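Certon revises container and shelf routine in Jolterton machine room

Certon has changed the way round containers are cleared, checked and returned to storage in the machine room at its Jolterton site. The revised procedure took effect on Monday and covers the machine bay, the open shelving next to it and the holding point for cardboard boxes. It does not apply to the Brunet building, where containers are handled by a separate crew under an older work instruction.

The main change concerns responsibility. Under the previous arrangement a container could be taken out of service by anyone working in the bay, and its contents were sorted at the end of the shift. Containers with material still in them were in practice set down wherever there was space, most often on the floor near the shelving. The revised procedure requires the contents to be dealt with at the point where the container is picked up, before it is moved out of the bay.

Contents are divided into returns and discards. Returns are items that appear on the site stock list, which now runs to 353 lines following a review in June. Everything else is a discard, including wrapping, bags, cloths and offcuts. The list was shortened during the review by merging duplicate entries for the same small part held under different supplier codes. A printed copy is kept in the bay and is to be replaced whenever a line is added or removed.
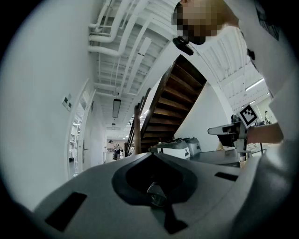 Bags and cloths accounted for most of the queries raised during the trial period. Both tend to settle in the base of a container and can hold small parts in their folds. The procedure therefore requires soft material to be lifted out and opened before it is classed. A bag that is to be reused is flattened and placed with the returns. A bag that is torn or marked goes to discards, with paper and fabric kept apart.

Containers themselves are inspected at the rim and the base. The rim check is done by eye along the full circumference, with attention to the outer edge on types that have a shaped or fluted profile. Splits at the rim are grounds for withdrawal. Scuffing is not. The base check is limited to looking for residue and for distortion that would stop the container from standing level. A container that passes both checks goes back to the lower rack, upside down and not nested. Nesting had been permitted until this year but was dropped after several containers jammed together and could not be separated without damage to the rims.

Clearance around the machines has also been tightened. Nothing may be stored within 100 mm of an open slot or of any exposed mechanical part, and nothing may be placed on top of a housing at any time. The same distance had been in use at Brunet for several years. At Jolterton the earlier wording asked only for "adequate space," and an internal review found that it was being read differently from one shift to the next.

Cardboard boxes remain permitted on the machine side of the room, subject to a limit of five. Certon had considered removing them altogether in favour of plastic crates supplied by Merier, and a small number of crates were tried in the spring. They were found to be too deep for the shelving and had to be left in the walkway. The boxes were kept, with the condition that each carries a contents label on the side facing out and that open flaps are folded in or cut off. Boxes that arrive with deliveries and have no assigned use are to be broken down the same day.

The shelving is the part of the room where least has changed so far. The procedure sets out a target layout in which small loose items are grouped by type in shallow trays, with the most frequently used at elbow height. Trays have been ordered but not all have been delivered. Until they arrive, the requirement is only that items stay behind the front edge of each shelf and that nothing is stacked on loose parts. A later revision will set a load limit for each shelf.

Time allowed for the full clearance of the room is 90 minutes per week, in a single block on Monday morning before production starts. Daily clearance is carried out by whoever is working in the bay and has no fixed allowance. The weekly block includes the lower rack, the floor under the shelving and the area behind the machine housings, which had not been part of any written schedule. Panels are not to be removed during clearance. Dust or fragments visible below a housing are to be reported to maintenance and left in place.
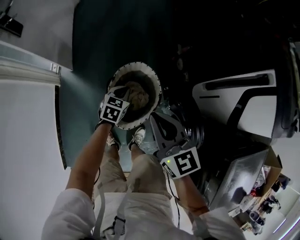
Jolterton machine room: a round container with a white fluted rim and crumpled tan material in the base, next to the large white machine housing.

Floor rules are set out in a separate section. Containers may be put down in the bay only while they are being emptied, and only on the side away from the walkway. Cables and hoses must be run along the wall or overhead wherever a fixing point exists. Where there is no fixing point, the run is to be kept as short as the task allows and taken up when the task is finished. Floor marking was discussed during drafting but has been put off until the floor coating is due for renewal, as tape laid on the existing surface at Brunet had lifted within one season.

Lighting was raised in comments on the draft. Illumination in the working position next to the machines was considered sufficient for the rim and base checks. Readings taken further back in the room, towards the equipment along the rear, were lower and made labels difficult to read. Two additional fittings have been requested. The checks are to be carried out in the bay in the meantime, and containers should not be taken to the rear of the room for inspection.

Clothing requirements are unchanged. Closed footwear remains mandatory in the room, and long sleeves are required when reaching near exposed metal parts. Straps and lanyards are allowed if the loose end is secured.

Records are to be kept on a single sheet per week. The sheet has a column for containers withdrawn, a column for the reason and a space for stock list discrepancies. An earlier draft called for an entry each time a container was emptied, whether or not a fault was found. That requirement was removed after the trial, when it was found that the entries were being filled in together at the end of the day and could not be relied on for timing. Sheets are held for one year and then discarded.

Withdrawn containers are held on the end rack until the next Merier delivery, when they are exchanged for replacements of the same diameter. Merier has indicated that the present pattern will remain available, although the lead time has lengthened since the winter. Certon intends to hold a small reserve at Jolterton and has asked that containers with minor marks be kept in use to limit demand.

The procedure will be reviewed after one full quarter. Points already noted for that review are the shelf load limit, the box allowance and the question of whether paper bags should be used as liners at all. An alternative without any liner was tested on one machine during the trial. It reduced the sorting time but left more residue in the base, and the additional wiping took up most of the time saved. No decision has been made.

Extension of the procedure to Brunet will be considered separately. The two rooms differ in layout, and the Brunet shelving is on the opposite side of the walkway from the machines, so the clause requiring contents to be sorted in the bay would need to be rewritten. Staff who work at both sites are asked to follow the instruction posted in the room they are in.

Copies of the revised procedure are available at the Jolterton site office. Comments should be entered on the back of the weekly sheet.

Recent items
Brunet loading door closed for seal replacement
Merier confirms longer lead time on round containers
Stock list review: duplicate codes removed
Jolterton parking lot resurfacing moved to June
Certon updates labelling rules for reused boxes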